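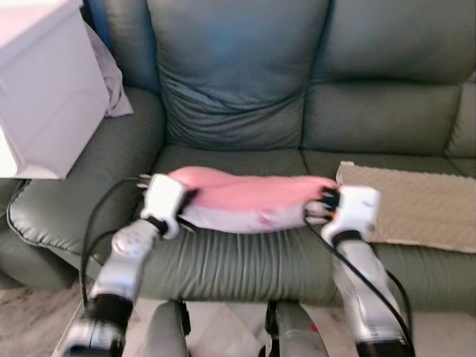
October, gone nine in the evening

I have been folding the same pink cloth since breakfast, or that is how it feels in my shoulders, and I am writing this with my feet up on the kitchen chair and a pot of tea going cold beside me. A good day, I think. A long one, but good.

We are on the third week of the sofa tasks now. The kitchen set went off to Cisance at the end of last month and I do miss it a little (I had got quite fond of the spoons), but the sofa is kinder on the back, and the light in that room in the mornings is lovely, it comes in from the left and fills everything up. Too much so for the white box on the arm of the sofa, which goes almost to nothing in the head view. Radomír says leave it. He says if the thing is ever going to work in somebody's front room it had better get used to a bit of glare, and I dare say he's right, though I moved the blind down an inch when he was off fetching his coat.

The target for this task is 100 good episodes, and "good" is doing a lot of work in that sentence. An episode is good if the cloth is picked up with both grippers, stretched, brought down and folded on the seat, and nothing silly happens along the way. We started the morning on 32. I had it in my head that we would romp through the rest by teatime and of course we did not, but we got over the halfway mark and then a fair bit past it, and I only threw away seven. Seven! Last week I was throwing away that many before my first coffee.

The stretch is the part I am proud of. When I began I used to yank. You feel nothing through the handles, that's the trouble, so you keep pulling until you see the cloth go tight, and by then you have usually pulled too far and one corner pops out and the whole lot flops over the front of the seat. What I do now is take hold of both ends low down, lift only a little way, and let the arms drift apart as though I were helping someone else with a bedsheet. My mother and I used to do the sheets like that on the landing, walking towards each other and away again, and I thought of her a good deal this afternoon. It is a funny place to find her.

It still twists. I can't seem to stop it twisting. The left hand goes on at one angle and the right at another, and you get a sort of long soft roll in the air with the pink side on top and the pale side underneath. I asked Radomír whether I ought to bin those and he had a proper think about it, walked round the sofa twice, and said no, keep them, so long as I untwist it before I put it down and don't rush that bit. A machine that has only ever seen a cloth held nicely won't know what to do with one that isn't. So the twisted ones stay in, and I've stopped minding them, and I put "twist, recovered" in the notes column each time so that whoever reads it at the other end can sort them out if they want to.

The mat was a nuisance. It is the beige quilted one and it lives on the right half of the seat, and the right gripper will keep catching the near corner and lifting it. We argued about this over lunch, in a friendly way. I wanted it pinned down. Radomír wanted it loose. Then we rang the woman at Strand who wrote the task sheet, and she said loose, but put it back flat between episodes, so now there is a whole extra step to the reset and I have to get up out of the chair for it. Up, smooth the mat, shake the cloth, drop it somewhere different from last time, sit down, hands in the handles, foot on the pedal. I shall have legs like a cyclist by Christmas.

Dropping it somewhere different is harder than it sounds, by the way. Left to myself I put it in the same two or three places over and over. Today I made myself a list at the start and worked down it: middle of the seat, front edge, half on the mat, up against the back cushion, crumpled, flat, crumpled again. The back cushion ones are slow. The cloth goes into the gap between the two cushions if you let it, and then there is no getting it out with the arms without a great deal of poking about. Two of my seven were that.

The lavender cloth hasn't had its turn yet. That will be the next 100, same sofa, and then one where both of them have to be dealt with, and I'm rather dreading that, and rather looking forward to it as well. For now it stays tucked in on the left by the armrest and I try to leave it alone. I did go for it once by mistake after lunch, in a sort of dream, and got it halfway up before I noticed the colour.

Skomurus crashed only the once, mid-save, and it had kept the episode when it came back up. I could have kissed it. I have asked for the new version of Brallel too, so that I can look through the day's recordings at home on the laptop without waiting half the night for them to load, but I am told that is "in hand", so we shall see.

Things to do differently tomorrow, while I remember. Lift lower still. Look at the right hand more, because I watch the left and trust the right and it's the right that lets me down. Check the left cable before starting, it hangs in a great loop in front of the armrest and I'd like it further out of the way. Take a cushion for my own chair. Ask Radomír about the episodes where I paused to sneeze (there were three) and whether a pause like that needs cutting or can go in as it is.

Hands a bit stiff. Bath, then bed.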